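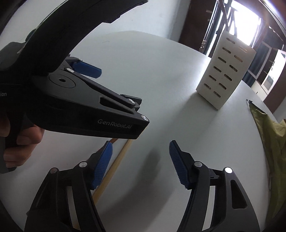 October 18, 2023

I woke up early and the kitchen was cold, so I made tea and stayed with my coat on until the radiator started. There was a letter from Janport about the electricity, which I put under the fruit bowl and did not open. I will open it tomorrow.

Since I moved to Gekau I have wanted to put the eating sticks in order. At home we had a drawer for them and my mother knew which ones belonged together. Here I have let them live everywhere: in the cup with the pens, in the bag from the move, some still in their paper from the restaurant near the Strobel building. In March I promised myself to do it, and then it was summer, and in summer I eat mostly bread and tomatoes.

So today was the day for chopsticks. I washed all of them in the sink with hot water and a little vinegar, and I dried them one by one with the blue towel. I threw away 2 that had a split at the end. One of them I liked very much, but it had already given me a splinter in the lip, and I should learn from this.

The light ones are the most, and they are thin and simple. I bought them in a big pack at the Grutitz market in my first week, when I did not own even a spoon. The dark brown ones are better. They have a round top and they feel good in the hand, a little heavier I think, although I did not weigh them. I paid 700 for the dark ones in the old money, and my sister laughed at me on the telephone for one whole evening.

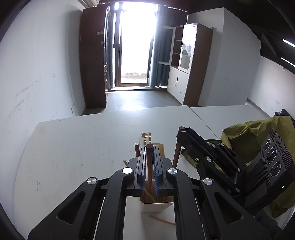 The holder is white plastic with holes in the upper part, so the air can go through. I looked at a ceramic one also, very beautiful, with a painted fish, but it had no holes at all and I was afraid of mold. Plastic is not so nice to look at. It is easy to wash, and if I drop it I will not cry.

First I wanted to keep the light and the dark separate. I stood there quite a long time thinking about this, as if it was an important matter. The holder is one space inside, so everything goes together, and when I want the dark ones I will simply look for them. They are easy to see among the light wood. I decided also that they stand with the eating end down, like my grandmother did it. My neighbor says this is wrong and that the clean end must be up. We talked about it for 5 minutes on the stairs and we did not agree.

For lunch I cooked noodles with egg and the last of the green onion. I used too much soy sauce again. The package says 100 grams for one person, but this is for a person who is not hungry.

In the afternoon it rained. I wiped the table, wrote to my sister, and looked for the lid of the small pot, without success. Maybe it is still in the box under the bed. I must also buy vinegar, and new sponges, and ask at the market if they still have the short cooking sticks for frying.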